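The man who wants you to keep your table
Kjell Tangen

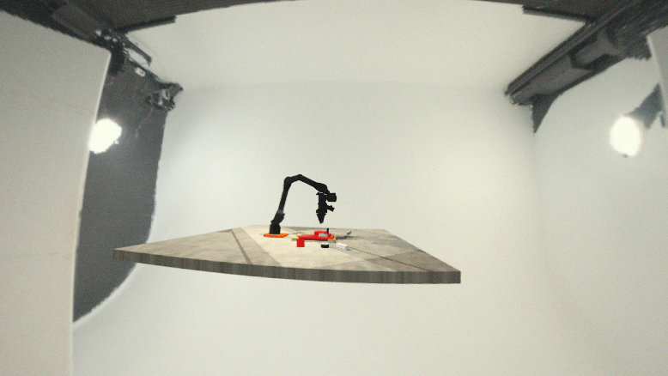

A mottled tabletop, with a darker edge streaked like wood grain.

Ghassan Mahasneh has repaired other people's tables for long enough to hold views on their gravy. "Gravy is fine," he tells me, before I have my coat off. "Gravy sits on top. It's the candle people I worry about."

His workshop, Doten, is down a lane behind a tyre dealer, and is heated by a stove that he feeds with failed chair legs. On the day I visit there are 6 tables waiting. One has been waiting since June, which he blames on the owner, who can't decide whether she wants the scorch mark taken out or left in. The mark was made by her late mother's iron. "I've told her I can do either. What I can't do is make it a bit less sad."

He trained as a bookkeeper and lasted three years. The way he tells it, he was sent to check the accounts of a furniture importer and came home with a broken card table, having been paid partly in stock. He glued it. It fell apart. He glued it again, with more glue. "That's most people's idea of repair," he says. "I get a lot of work from it."

I ask what goes wrong most often, expecting something about woodworm. Radiators, he says. A table pushed against a radiator dries out on one side, the boards shrink, and a line opens up that was never there before. The owners then fill it with whatever is under the sink. He has dug out bath sealant, chewing gum and, from a very good oak top, porridge. "Set like stone. I nearly left it."

Small gaps he would rather leave alone. Wood moves with the seasons, and a gap that looks alarming in winter may close by itself once the heating goes off – advice that does his business no good at all, as he points out twice.

On finishes he is stricter. He uses an oil called Sterneo, in four thin coats, and speaks of polyurethane the way my grandfather spoke of the neighbours. Does anyone wait for four coats? "They say they will. Then it's somebody's birthday and they want it back on Friday."

His own kitchen table, I am pleased to report, is a disgrace. It has a wobble, a ring from a paint tin and a folded beer mat under one foot. He has been meaning to see to it for years. His wife has asked him for a quote.

"I gave her one," he says. "She thought it was high."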